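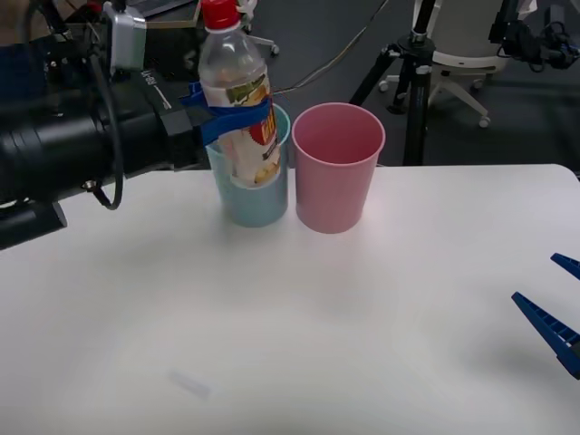 *Bottle with the red cap standing in the light blue cup, pink cup next to it. White table, far edge.*

December, a bit after 4 in the afternoon

Spent most of today on the cups, which sounds like very little when I write it down, but I enjoyed it more than anything else this month. Dalva Evangelista had asked me whether plain tumblers could do as holders for the small bottles on the Alley shelf, so that we could stop ordering the molded trays from Stevimik, and I said I'd try it with whatever we had in the cupboard before anyone spent money.

What we had was the plastic ones, light blue and pink, same shape and close enough in size that I'm treating them as one kind. Straight sides with a little taper. I like the matte finish a lot - fingerprints hardly show, and the colors are easy to tell apart from across the room, which will matter if we end up sorting by color the way Dalva wants (blue for bottles in use, pink for a spot waiting to be filled).

The bottle goes in upright and the bottom half sits down inside the rim. The label covers the middle and the lower part, so a fair piece of it disappears into the cup. For a drink that makes no difference, but for the Driltari bottles we need to read the side, and I think we'd have to put a second sticker up near the cap. I'll write that on the list for Arruda too, as their labels sit even lower.

Measured one of the spare tumblers from the back of the cupboard while I was at it: 53 mm across the inside at the base. The narrow Driltari bottle is 40 mm, so it will have room to lean. A ring of felt might be enough to take up the slack. I have a strip left over from the drawer liners and will cut one tomorrow if I can find the good scissors, which were not on their hook again.

Two cups nearly touching, as I had them, takes up very little table. A full row for the shelf would be 23, and I'd like to lay that out in tape before promising anything.

Also, the table wants a wipe. There's a pale gray smudge toward the near left that I keep taking for a shadow.

Still to do: felt ring, tape layout, ask Dalva how tall the shelf opening is with the lip on.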